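Visibility of Dust and Fingerprints on Black Surfaces
Project report, Materials and Finishes course
Group members: Rajeshwari Marar, Ravindran Nambiar, Keerthana Acharya
Supervisor: Shanthi Gamage
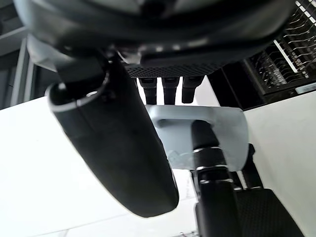
1. Purpose

The project compared how quickly glossy and matte black surfaces look dirty in normal indoor use, and how well they recover after a simple wipe. Bare metal trim was included as a reference. The work was limited to appearance. No measurements of wear, hardness or chemical resistance were made.

2. Samples

The sample set had 33 pieces, sorted into four groups:

Group A – glossy black molded plastic, curved
Group B – matte black rubber and rubber-like coatings
Group C – perforated or mesh material, black
Group D – silver-colored metal rings and small fittings

Most of the pieces came from the offcut bins in the workshop. Group C was bought from Trulside as a single sheet and cut to size with snips. Cut edges were covered with tape, as loose strands caught the cloth during the first trial. Two of the Group B pieces had molded seams on the face. They were kept in the set but marked separately.

3. Method

All pieces were washed in dish soap and warm water, rinsed, and left on a rack overnight. They were then placed on a white board on the top shelf in the finishing room and left uncovered for seven days. Light level at the board was set to 200 lux with the blinds closed.

At the end of the exposure period each piece was scored from 0 (clean) to 5 (heavy visible dust) by Marar and Acharya, working separately. If the scores differed by more than one point, Nambiar scored the piece and the middle value was used.

For the fingerprint test, each piece was pressed once with a clean, dry thumb and once with a thumb that had touched hand cream. Scoring followed the same scale. Group C was left out of this test because the prints could not be made out on the open pattern.

Cleaning was done with a dry microfiber cloth, five strokes in one direction, followed by a damp cloth if marks remained. The cloth was changed after each group.

4. Results

Group A had the highest dust scores, with a median of 4. Dust showed most where the curve turned toward the light and could hardly be seen on the underside. The dry cloth removed nearly all of it but left fine streaks on three pieces.

Group B had a median of 2. Dust was less visible at first but held on to the surface, and the dry cloth moved it into the seams on the two marked pieces. The damp cloth cleared the flat areas. A soft brush was needed for the seams.

Group C had a median of 3. Most of the dust sat in the openings. Wiping was not effective and in two cases pushed lint into the pattern. Vacuuming from the back worked better, although this was tried on only two pieces.

Group D had a median of 1. Fingerprints were easy to see on the wider rings and came off with the dry cloth.

Cream prints scored higher than dry prints in every group tested. On Group B they stayed visible as a darker patch after the damp cloth on 4 pieces.

5. Sources of error

The board was near the door, and the end closest to it collected more dust. The pieces should have been rotated daily. The scorers also knew which group they were looking at. Kamala Subramaniam suggested scoring from photographs in random order, but there was no time to repeat the exposure before the November deadline.

6. Further work

Repeat with flat pieces only, so that curve and gloss can be separated. Add an antistatic wipe for Group A. Test the brush on all of Group B.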